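Shared kitchen at Burninent building gets new counter layout

Tenants of the Burninent building have a revised counter layout in the second-floor shared kitchen, following work completed in July. The counter serves 78 registered users across four offices. It had not been rearranged since the marble top was installed.

The new plan was drawn up by Ornella Grasso of Lo Presti, the firm that manages the building's common areas. It divides the counter into three zones: appliances on the left, dry storage and condiments along the backsplash, and a clear work area in the center. No cabinets were moved and no plumbing was changed. Total cost was $997, most of it for an electrical inspection and two replacement outlets.

Under the previous arrangement, appliances stood wherever there was a free outlet. Cords crossed the work area in two places, and users prepared food on whatever space was left. A survey of tenants in the spring drew 156 comments on the kitchen, of which 70 concerned lack of room to cut and assemble food. Noise from the dishwasher was the next most common subject. 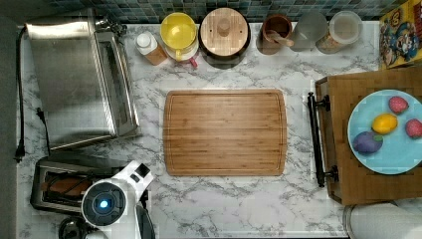

The cutting board now has a fixed position near the middle of the counter. Lo Presti chose a large bamboo board with a juice groove, to keep liquid from running onto the marble. Marble is sensitive to acid, and lemon juice, vinegar or tomato left on the surface can dull the polish. Users are asked to wipe spills at once with a damp cloth and to avoid vinegar-based cleaners.

The toaster and the larger steel cooking appliance are kept together on the left side. They are not to be run at the same time on the same circuit. Both should be unplugged after use and allowed to cool before they are wiped down. Crumbs are to be emptied from the toaster at the end of each working day by the office on the cleaning rota.

Containers go in a single row at the back, in front of the tile. Items in daily use may stay out. Everything else belongs in the cabinets, marked with the name of the office and the date of opening. Unmarked food will be removed every two weeks. The row is limited to one container deep so that the tile can be cleaned without lifting items across the counter.

Sutport, the largest of the four tenants, had asked for a second toaster. The request was turned down on grounds of electrical load. Grasso said the matter could be reopened if a separate circuit is added during the next round of wiring work, for which no date has been set.

A similar layout is planned for the smaller kitchen on the fourth floor, used mainly by Hurix. That counter is laminate and has less depth, so the board will be stored upright when it is not needed. Comments on either kitchen can be left at the front desk until 5 p.m. on working days.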